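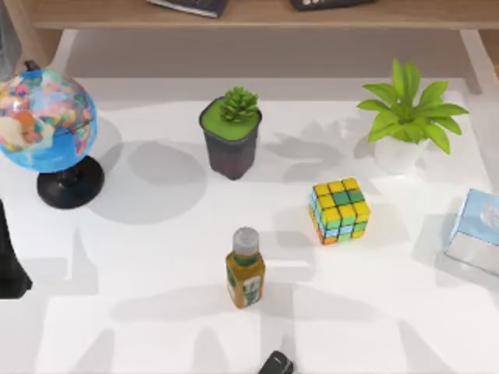
Ticket 166 - Map labels missing after update
Product: Tredum desktop atlas
Site: Mitudville branch library
Opened: 30/12/2024
Priority: normal
Status: waiting on customer

Reported problem
City names disappear when the map is zoomed past level 40. Country names and borders stay. Started after the update to version 2. Two public computers affected, the staff computer is fine.

Log
Asked for the display settings from both public machines. Label density was at 50 on each, same as the staff computer. No change after setting it lower and restarting.

Customer cleared the tile cache from the File menu. Labels came back, then dropped out again the next time the program was opened. Same result on both machines.

Compared the install folders. The public machines still have the Wimanar place name pack from May. The staff computer has the current one. The updater skips the pack if the user account can't write to the shared folder, and it gives no warning - already reported to development.

Sent steps:
Close Tredum.
Log in with an administrator account.
Delete the folder named wimanar_names.
Open Tredum and choose Get Place Names.
Wait for the download to finish before zooming.

First machine done, labels show at every level. Second machine stopped with "server Sin not responding". Sin is the old download server and should not be in the list. Asked customer to remove it under Settings, Sources and try again.

No reply yet. Will close if the second machine checks out.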